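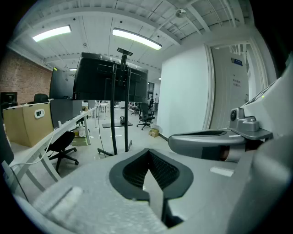 View from the wrist camera of a Skukeo hand-held gripper in an open office. The finger pad sits at the center of the gripper body, with the second camera module and its bracket to the right.

Setting Up the Skukeo Hand-Held Gripper Kit

Written by Hollis Szabo, with test notes from Keisha Bellamy

This guide covers first setup of the Skukeo kit, from unpacking to a first usable recording. It applies to the two-handed version sold by Grurkora. The single-handed version uses the same menus but skips the pairing step. Allow 15 minutes if the batteries are charged.

What you need

Two Skukeo grippers, left and right
Two charged battery packs
The hex key from the accessory bag
The printed calibration card
A computer with the Bikoson recording software installed
A lens cloth

Step 1. Check the finger pads

Press each pad at the base and at the tip. It should not shift in its seat. If it does, remove it, clear any dust from the slot, and push it back until it clicks. The notch must face away from the handle. A pad installed backward will still close on an object, but the contact point will be wrong in every recording and the error cannot be corrected later.

Wipe the inner surface with a dry cloth. Do not use alcohol on the rubber.

Step 2. Check the camera mount

Set the camera module flat on its bracket and tighten both screws by hand. Finish with the hex key, a quarter turn each. The module should not rock when pushed from the side. Keisha found that overtightening one screw before the other tilts the module enough to fail calibration, so alternate between them.

Clean the lens last.

Step 3. Power on and pair

Insert the batteries and hold the power button for 3 seconds. Wait for the status light to turn solid green. A blinking light means the unit is still looking for its partner. Keep the two grippers within arm's reach of each other during pairing.

In Bikoson, open Devices and select Add Pair. Assign left and right when asked. If the sides are reversed, delete the pair and start over. Renaming the devices changes the label only.

Step 4. Calibrate

Place the calibration card on a flat desk under even light. Ceiling fixtures are fine, but move the card if a bright reflection falls on it. Hold the gripper above the card and follow the prompts. The software takes 7 captures per hand, with a change of angle between each.

Open and close the jaws fully when prompted. Stopping short of the end of travel sets a false zero for the opening width.

Step 5. Check the view

Open Live View and look at the wrist camera. The image is circular with dark corners, and straight edges such as desks and ceiling beams will look bent. Leave lens correction off while recording. Bikoson applies it on export.

The finger pad should be visible near the bottom of the image. If it sits far to one side, return to Step 2.

Step 6. Make a test recording

Pick up a small rigid object, move it across the desk, and set it down. Keep the motion slow. Stop the recording and open the tracking report. Any gap shown in red means position was lost. Common causes are a hand over the lens, fast turns, and blank walls filling most of the view. Furniture, brickwork, and shelving give the tracker more to hold on to.

Known problems

Pairing drops when the computer sleeps. Turn sleep off before a session.

Width readings drift after a battery swap. Repeat the jaw portion of Step 4.

Export stops on long file names. Support has confirmed this one and suggests keeping the folder path short.

Replacement pads are sold in pairs. Calibrate again after fitting them.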